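Ticket 781 – Kitchen counter, toaster tripping the outlet
Opened by: Kavitha Thomas
Assigned to: Mogens Lund
Status: Closed

Kavitha Thomas, Tuesday
The toaster cuts out when the toaster oven is on. The outlet goes dead and I have to press reset behind the canister. It has happened 4 times. One slice or two makes no difference. Both appliances are on the same outlet.

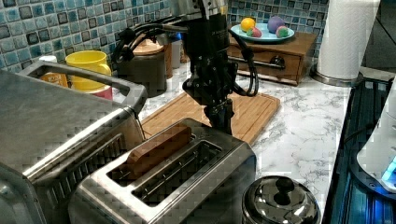

Toaster next to the toaster oven, bread in the left slot.

Mogens Lund
Is the toaster a Tornero? Please check the wattage on the label underneath and try it with the oven unplugged.

Kavitha Thomas
Yes, Tornero. The label says 1,000 watts. With the oven unplugged I ran 2 rounds of toast and it didn't trip. Plugged the oven back in, switched it on, and it tripped before the toast was done.

Mogens Lund
Too much load for that outlet, then. The toaster is fine. Move it to the other side of the counter and use the outlet by the knives. That one is on a separate breaker. Empty the crumb tray while you're at it – unplug first.

Kavitha Thomas
The cutting board takes up most of that side. Can the toaster sit on it?
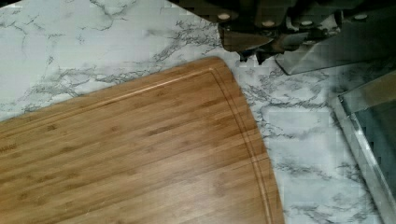 Cutting board and knives, other side of the counter.

Mogens Lund
No, put it directly on the countertop. Stand the board up against the wall when you aren't using it and keep the cord away from the knives.

Kavitha Thomas
Done. Ran both at the same time through breakfast and had no trips. Crumb tray was full. OK to close.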